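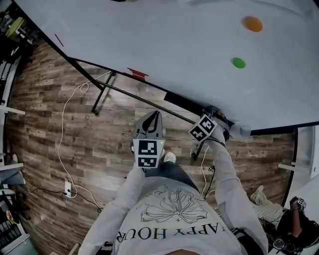 Can machines do chores yet? (split from the Plokora thread)
Posted by Janaka Dewan, 2019-08-23

Splitting this off because the other thread was supposed to be about belts. The question was whether anything you can buy or build right now does a real chore start to finish. Dishes, laundry, sweeping up under a bench, sorting a bin of screws. My answer is still no. I've watched 13 of these demo videos since last week and every one of them is sped up or stops right before the hard part.

torque_and_toast:
Depends what you call a chore. My floor vacuum does a chore.

Janaka Dewan:
Your floor vacuum does the middle of the floor. Who does under the couch? Who picks up the socks first?

torque_and_toast:
Me. Fine. But that's ten minutes I used to spend on the whole room.

lathe_widow:
We had a Muta arm at the shop for 6 months. It moved blanks from a tray to a fixture and it was good at that if the tray was in the same spot. Somebody would bump the tray and it would close on air and carry the air over to the fixture, very carefully. We sent it back in October.

picklefork:
That's an old-style arm though, it only repeats what you programmed. The newer stuff learns from people doing the task by hand with a gripper. Totally different thing.

lathe_widow:
Different how, from where I'm standing? I still need a part in a fixture.

picklefork:
Different because if the tray moves it looks for the tray.

Janaka Dewan:
When it works. Take something a kid can do, like getting a plug into a strip on the floor behind a table leg. You have to get down there, push the slack out of the way, find the slot with the light behind you and push hard enough without shoving the whole strip across the room. Show me a machine doing that in a house it hasn't been in before and I'll shut up.

picklefork:
You're picking the worst case on purpose. Cables are about the hardest thing there is.

Janaka Dewan:
Every room in my house has cables in it.

muddlebee:
I clean rentals for a living and would love to be replaced for the bathrooms. Sorance had a video of one wiping a counter. One counter, nothing on it. My counters have a toaster and a wet sponge and somebody's pills.

torque_and_toast:
Was that the one where it folds the cloth after? I thought that was decent.

muddlebee:
It folded it in half. Took 414 seconds, I timed it off the clock on the wall.

gray_area_52:
I'll disagree with most of this. Dishwashers and washing machines are robots nobody calls robots, and they took over the worst of the work decades back. You load them and walk away.

lathe_widow:
Loading IS the work. So is putting away.

gray_area_52:
Ask anyone who did sheets in a tub.

Janaka Dewan:
OK, I'll give you sheets. But we got there by building a box around the job. I don't see a box for crawling under a table.

picklefork:
Give it five years.

lathe_widow:
The guy who sold us the Muta said three. Has anyone tried the Machala 901? Their rep keeps calling me and he won't say what it does if a part is upside down.

Contact the moderators | Copyright the posters | Back to top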